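Mala Wrist Cam Kit, for demo collection
Zondilus / Data capture / Wrist kits

In stock, ships from Sindcombe. Order code 686.

Small camera kit for recording teleop demos from the wrist. Clips on behind the tool flange, looks down past the gripper at the work. Made for people building training sets for manipulation policies, pick and place, tidying, drawer tasks, that kind of thing. Same view every episode, no tripod to bump.

What you get: camera, bracket, two cable ties, 4 m cable, thumb drive with the Asadi recorder. Gripper NOT included. Screws are included now (older kits didnt have them).

Recorder writes one folder per episode. Video, joint states, gripper opening, operator notes, all on one clock. Foot pedal starts and stops. Second tap within a second marks the episode bad and you keep going, sort it out later. Holds 4000 episodes on the standard drive at default settings.
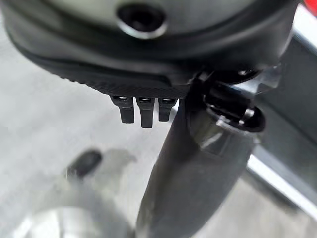 Wrist view with the Mala kit. Gripper body along the top, prongs sharpest, finger beside them, surface behind goes soft.

Focus is fixed and set close. Things on the far side of the table will be blurry, fine for most policies, not fine if you need to read labels. Add a scene camera for that, the recorder takes two streams.

Some of your hardware will always be in the picture. Leave it in. Dont crop half way through a set and dont move the bracket between sessions, the episodes wont match up. Mark the bracket postion with a paint pen before you start.

How many demos? Depends on the task. We'd start with 200 of one task, train, look at where it fails, then record more of those. Vary the object positions and the lighting. Throw out the ones where the operator got stuck.

Specs
Frame rate: 30 or 60
Weight with bracket: 11 oz
Power: over the data cable
Mount: four screws, hex key in box
Recorder: Linux only

Lead time on the long cable is into November, short one ships now. Returns OK if the bracket hasn't been drilled.

Page updated 2022-10-19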